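Looking after woven baskets

My grandmother kept her onions in a basket that was older than I am, and I think of it whenever someone tells me theirs fell apart after a winter or two. Baskets don't ask for much, but they do like a little attention now and then.

Dusting

Use a dry pastry brush or an old soft paintbrush and follow the coils around from the center out. Do the lid separately, both sides, and tip the basket over a newspaper to shake out whatever has settled in the bottom (mine is always full of onion skin!).

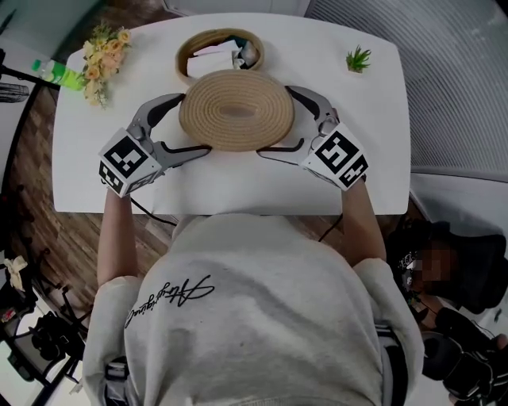
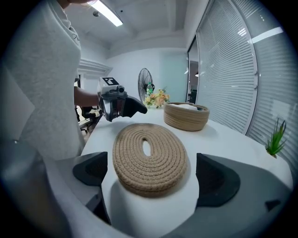
Spots and smells

Wipe spots with a barely damp cloth and let the basket dry in moving air, well away from the radiator. For a musty smell, leave 200 grams of baking soda inside in an open bowl, put the lid on and forget about it for 3 days.

Getting the shape back

If a rim has gone wavy, mist it lightly, stuff the basket with rolled towels and coax it round with your hands – slowly, a bit at a time. My neighbor Erdal Akyol leaves his overnight under a plate, and his always look better than mine. Lids dry best lying flat on a rack, with a light book on top once they no longer feel cool.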